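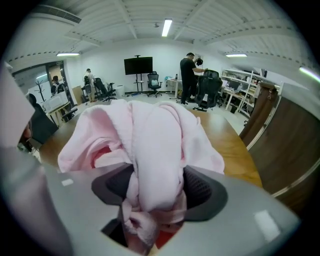
Pink cloth in the padded jaw of the Wondska hand-held gripper.

Wondska hand gripper, reviewed by Aminu Ogunleye
Thursday, September 18, 2025

I bought the Wondska to record folding and tidying jobs for training a robot arm. It cost £352 from Gredow and came in nine days. You hold it, do the task yourself, and the camera saves what the gripper sees.

The padding is the best part. Thin cloth bunches up and stays put, and I have not had a snag in 100 or so recordings. Hard, shiny things are less reliable. A glass jar slid out twice before I learned to squeeze harder.

The view is very wide. Most of the office gets in, lights, chairs, colleagues and all, so ask people first if you plan to share the files. Straight edges near the sides bend a lot - the software can correct this, but it is slow on my laptop.

The body is smooth plastic and wipes clean. It is a bit heavy at the front and my wrist aches after half an hour. I tried the Gekuvero in May, and that was lighter but dropped cloth all the time.

The manual is poor. Error 2918 is not in it, and I had to email Gredow to find out it meant a full memory card.

Four stars. I would buy it again for fabric work. For kitchen items I would try one in the shop first.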